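Kolden Health Partnership — Minutes of the Trustees' Meeting
Held on 15 Nov 2024 at the Melton office

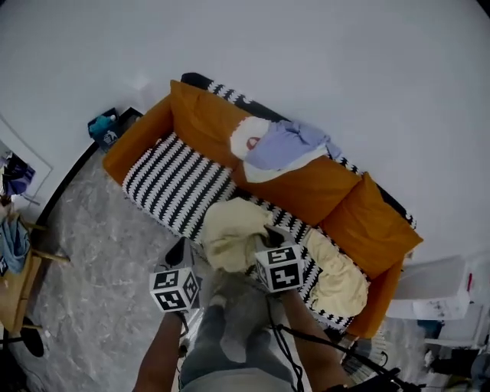
Present: Zohreh Tehrani (chair), Nidia Quispe, Consuelo Arboleda, Maarja Hunt (minutes). Apologies: Marleny Inga.

1. The minutes of the last meeting were accepted with one correction — the spelling of Hedegaard in item 4.

2. Midwife training. Nidia reported that 108 midwives have finished the first course. The second course will begin in April. The trustees asked for the list of clinics before that.

3. Eye clinic. A sum of 2277 pounds was approved for the repair of the lamp. Consuelo voted against, as she would prefer to wait for a second price.

4. Visit to the partner hospital. Two trustees will travel and stay five nights. Zohreh will write to the hospital about the rooms.

5. Other business. None.

The meeting was closed by the chair.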